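Felt pads on hand-held gripper are wearing out, do I need to record my examples again?

Posted by Boninska, 17th May
Tags: data collection, hand-held gripper, imitation learning

Hello all. I am collecting examples for a learning system, with a hand-held gripper that has a camera on it. The task is simple: take one object from the desk and put it in the wire rack. I have 68 examples until now and I want to train the first model soon.

My problem is with the pads. The two fingers have black felt on the inner side, and the edges of the felt have become ragged. On the left finger there is also a small torn piece which hangs down at the lower tip. In the early recordings the pads looked clean, so the camera now sees a different finger than before.

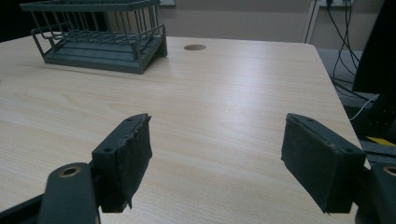
I have new felt and I can change both pads in one evening. But then the last examples will look different from the middle ones, and I am afraid the model learns something from the pad and not from the object. Should I change the pads now, or finish with the old ones? And must I throw away what I already have? I would like to avoid this, it was many hours of work.

2 replies

Jundon
Do not throw anything away. I had the same worry in November with foam pads, and I trained two times, one time with all the recordings and one time only with the clean ones. The model with all recordings was better in my tests. Small differences in how the finger looks are normal, and some variety is even useful for you.

The torn piece I would take more seriously. If it folds between the pad and a thin object, the grip changes, and this is a physical thing which more data will not repair. So change both pads on the same day, also if only one is bad, and write down the number of the first example after the change. Then close the fingers fully and check that your zero for the opening width is still correct. New felt is usually thicker than used felt. Mine was wrong by 2 mm, and I noticed it only after 8 recordings, which I had to correct by hand.

One more advice: do not record all examples of one object with old pads and all examples of another object with new pads. Mix them, so the pad tells nothing about the object.

Lileo
just cut the hanging piece with small scissors and continue. I never changed a pad in my life and it works

Comment by Boninska
Thank you both. I cut the piece for today and will change the two pads before the next session. Jundon, did you glue the foam or use double-sided tape? My old felt is glued and I am not sure how to clean the finger after I take it off.

Comment by Jundon
Tape. With glue you will scrape for a long time, so try first with a little alcohol on a cloth, and keep it away from the pivots.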